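Category: Facilities > Room checks > Walk-through forms

4/26/24 — by Tsehay Sisay

ROOM 16, ZALGATE BUILDING, GROUND FLOOR
Walk-through before handover. Form 3765. Checked with Robel Jemal, one pass, no second visit yet.
Marks used: OK / FIX / WATCH / N/A

DOORS AND EXIT

1. Main door opens fully, closes on its own — OK. Slow on the last few inches, still latches.
2. Door wedge removed — FIX. Found one again. Took it out, it'll be back by lunch.
3. Exit sign lit — OK
4. Path to exit at least 46 inches wide — OK now. Was tight before Robel moved the two Orkummont cabinets over to the hall side.
5. Nothing stored behind door — OK

ELECTRICAL

6. Outlet covers present, no cracks — FIX, one. By the sink, corner chipped off. Ticket in.
7. Cords off the walking path — WATCH. Floor cord from the printer needs a cover strip. Have asked Furau for a price twice.
8. Power strips not chained — OK
9. Panel door shut and labeled — OK. Label is handwritten, pencil, getting faint. Redo in marker.

WALLS, BASE, FLOOR

10. Paint sound, no flaking or bubbles — OK
11. Holes filled from old shelf brackets — OK on the window side. Sink side has three left, filler went in but not sanded.
12. Marks on wall — WATCH, minor. White wall on the cabinet-free side is fine apart from a couple of tiny dark marks, one low on the left just over the floor, one fainter to the right about mid wall. Try a damp cloth first, do not repaint the whole wall for that.
13. Skirting runs straight, no visible gap — OK for the stretch I could get at. Press along it by hand next time, didnt do that.

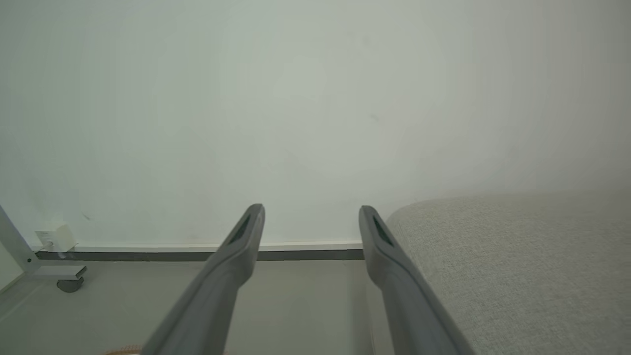
Item 12 and 13, white wall and skirting. Caster at far left, see item 17.

14. Floor clean, no trip edges — OK. Light gray floor, shows every shoe mark by the end of a shift. Mop schedule on the back of the door says twice a week, leave as is.
15. Wet floor sign available — FIX. Only one for the whole ground floor and it lives upstairs. Order one more.
16. Floor drain cover seated — N/A, no drain this room

FURNITURE ON WHEELS

17. Casters turn, nothing wound around them — WATCH. White metal frame unit has small dark gray wheels. Rolled it out and back, fine, but one pulls a little to the left. Hair and thread picked out of two of them.
18. Wheel locks hold on a push — FIX on the supply cart. Lock clicks but cart still creeps. Tag it, do not load the top shelf till it's done.
19. Wheeled items parked clear of door swing — OK
20. Load labels readable — FIX. Supply cart label is rubbed off completly. Robel has the sheet with the ratings.

WINDOWS AND AIR

21. Blinds cords tied up high — OK
22. Window opens and stays open — WATCH. Left one drops after a minute or so.
23. Vent grille dusted — FIX, thick with it. Needs the tall ladder, not the step stool.
24. Room temp comfortable — OK, roughly 20 C on the wall reader. Sun comes straight in after noon so ask again in the afternoon.

FIRST AID AND FIRE

25. Extinguisher tag in date — OK
26. Extinguisher on hook, not on floor — OK
27. First aid box stocked — FIX. No large bandages, eye wash past date. Thrown out, replacment not in.
28. Posted contact sheet current — FIX. Still has the old desk number.

COMMENTS

Room can be used as is. Item 18 is the one I care about, somebody will put the heavy boxes on top the minute we leave.
Items 6, 15, 27, 28 are quick and should go on one ticket — please don't open four.
Robel disagrees on item 12, wants it touched up with the leftover can. Fine by me if the can matches. It's a slightly cool white, the can in the closet looked warmer.
Closet not checked, key missing. Add it to the next round.

Signed T. Sisay / R. Jemal

Last updated: April, items 7 and 23 still open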